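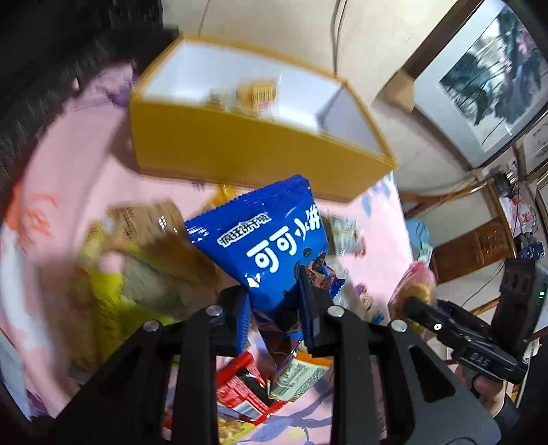
A blue snack bag with white lettering

Section 5: Following a celebrity on Gurum

1. Open the app, tap Search and type a name, such as the singer Grażyna Piątek (the accents are optional, so don't worry if your keyboard is being awkward!).
2. Tap Follow, then pick the sort of news you enjoy – new babies, weddings, telly interviews or the lot.
3. Choose how often you'd like to hear from us and tap Save.

Note: stories older than 90 days move to the Archive tab.

Caution: muting a star also hides any saved interviews.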